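Malldale 600 Poker Set in Carry Case

Item no. 3304
Sold by Zallen Games & Leisure
In stock at our McIver Street shop and online

Overview
Specifications
Care
Delivery and returns
Customer questions

The Malldale 600 is the largest of the three poker sets we carry and the one we suggest for home games of eight or more. Chips, cards, dice and all-in markers pack into one black case with a carrying handle and two latches. It suits a regular card night, a club room or a cottage where the set gets put away between weekends.

Chips are sorted by colour and sit in long slots so you can lift out a full row at a time. The denomination is printed in the centre of the chip. The edge pattern runs right through the rim, which makes it easier to read a stack from across the table and to spot a stray chip in the wrong pile.

The insert is black foam, cut to size for each part of the set. Cards go in their own compartments in their boxes, and the dice have a small tray slot beside them. The foam grips the chips firmly when new. It loosens a little with use, and the rows come out more easily after the first few games.
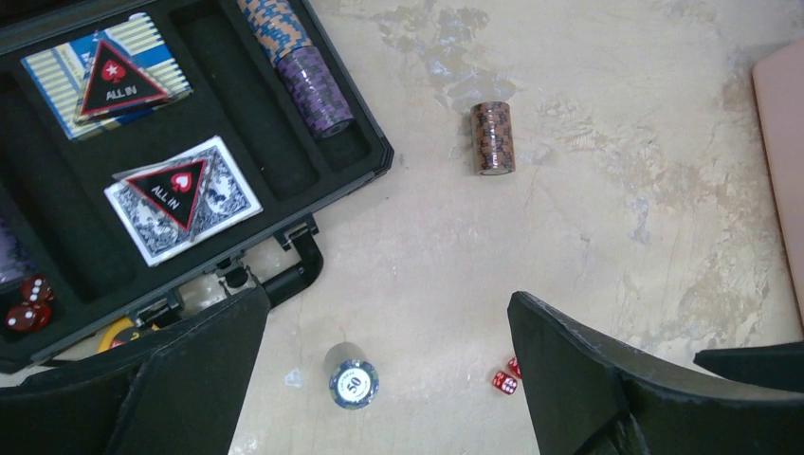
Each set comes with triangular ALL IN markers, black with white lettering. A player pushes one forward with their chips so the dealer and the rest of the table know where the hand stands. They are flat enough to store on top of the card boxes with the lid closed. Replacement markers are sold in pairs.

The dice are translucent red with white pips. They are there for dealer's choice nights and for settling who deals first. If you lose one, any standard small die will fit the slot.

Who it suits

For a table of eight, 600 chips gives each player a starting stack with enough left over for rebuys. For smaller groups the Plisa 300 takes up less shelf space and uses the same chips, so you can add to either set later without mixing styles. Households with young children should note that dice and chips are small parts and should be kept out of reach.

Specifications

Chips: 600, assorted colours and denominations
Cards: boxed playing cards, standard size
Also included: dice, ALL IN markers
Case: black, foam insert, carrying handle, two latches
Case width: 548 mm
Warranty: 12 months on handle and latches

A full case is heavy. Carry it by the handle with both latches shut, and put a hand under it on stairs. Store it flat. If it has to stand on end, keep the handle side up so the chips stay in their rows.

Care

Wipe chips with a damp cloth and a drop of dish soap, then dry them before they go back in the foam. Do not soak them and do not put them in the dishwasher. Vacuum the insert with a soft brush if crumbs get into the slots. Marks on the outside of the case come off with a household spray and a paper towel.

Delivery and returns

Orders placed before noon on a weekday ship the same day. Because of the weight, this item goes by courier only and cannot be sent to a post office box. Unused sets can be returned within 40 days in the original carton. We can't take back sets where the card boxes have been unsealed, but we will replace anything missing or damaged on arrival.

Customer questions

Can I buy extra chips in one colour?
Yes. Refill sleeves are listed under Accessories. Tell us the colour and denomination when you order. The April shipment included all colours.

Will my own cards fit?
Standard boxed decks fit the card compartments. Jumbo boxes and double-deck tins do not.

Can the chips be printed with our club name?
Not on this set. Catriona Mowat at the McIver Street counter looks after custom orders and can quote on printed chips from a minimum of 600.

Is there a lock?
No. The latches close firmly but do not take a key.

Can I see one before I buy?
There is an open set at the counter during shop hours.

Page updated 17 May 2025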